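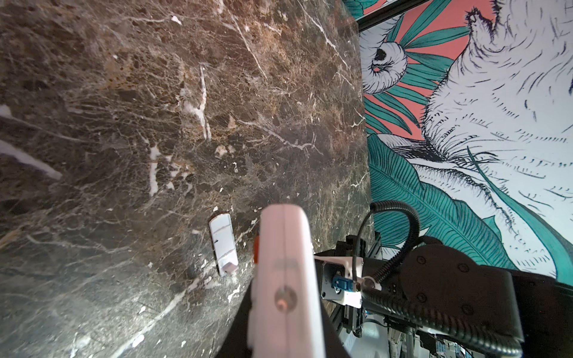

4. Sealing the stone

OK, on to the part people put off. If you've worked through section 3, your top is level, screwed down from underneath and wiped clean, and you can move on to the sealer. I've done this on every stone top I've fitted since I moved to Balstead, and it's a slow job but an easy one.

Dark marble with a lot of pale veins (my favorite kind!) is worth an extra coat. The veins often drink up sealer faster than the stone next to them, so a coat that looks fine on the brown parts may have vanished along the white ones.

You'll need the Skurville stone sealer, three lint-free cloths, a roll of masking tape and a pair of gloves. One 16 oz bottle did my whole table with plenty left over.

1. Open a window. The smell isn't terrible, but it hangs around.

2. Do the water test. Put a few drops in a spot you don't look at much and leave them for ten minutes. If the stone goes darker underneath, it needs sealing. If the drops just sit there, it's probably been sealed at the yard, and you can skip ahead to section 5.

3. Let the test spot dry overnight. I know, I know. Go do something else.

4. Tape off any wood or metal trim. Press the tape down with your thumbnail, especially at the corners.

5. Shake the bottle and pour a puddle the size of a saucer near one end. Spread it with the first cloth in overlapping circles, then pull it out toward the edges.

6. Work in patches no bigger than a dinner tray. Finish one before you start the next.

7. Wait eight minutes, then wipe off whatever is still sitting on the surface with the second cloth. Really wipe it. You want it to feel like bare stone again.

8. Leave it for two hours and repeat. For heavily veined tops, do this a third time.

9. Buff with the dry cloth and take the tape off slowly, pulling it back on itself.

CAUTION: Don't seal if the room is hotter than 80 degrees. The stuff dries before you can wipe it, and you get a sticky haze. I did this to a side table one summer and spent a whole evening rubbing it off with more sealer on a rag (that does work, by the way).

CAUTION: No vinegar, no lemon, no bathroom cleaner, ever. Sealer slows down stains, but acid will still dull a polished marble top.

Note: If you bought the Flaltholm kit, the bottle in the box is the older formula. It needs roughly 29 minutes between spreading and wiping, so go by its label and ignore my step 7.

Note: Keep cups and plates off for a full day. I also keep the cat off, with mixed results.

Once it's cured, try the water test again in the same place. Beads mean you're done. If it still darkens, give it one more coat tomorrow, then carry on to section 5, Fitting the felt pads.

Last updated 4 April 2020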